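Cidero Asks for Proof Before Buying Another Pastry Machine

29th April. Cidero, a bakery supplier with 14 shops, will not order the Javach dough sheeter until its maker, Plikance, backs up the output printed in its brochure.

The brochure promises 1,000 tart shells an hour. Cidero's own bakers ran a rented unit through a full shift and averaged 322.

"We have read a lot of brochures," said Cheng-en Cheng, head of equipment at Cidero. "A number with no dough recipe, no shell size and no crew size next to it doesn't tell me much. I'd like to see the machine run our dough, with our people, and be cleaned afterward on the same clock."

Plikance has offered a second trial in June. Cidero has agreed, on the condition that Abbasi, an outside testing shop, keeps the time sheet. Rejected shells will not be counted as output. The first batch will be 200 shells.
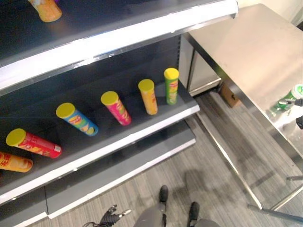 Potato chip cans with yellow lids on a store shelf.

Cidero will publish the Abbasi time sheet in full, whatever it says. Until then, its shops will keep pressing shells on their current machines.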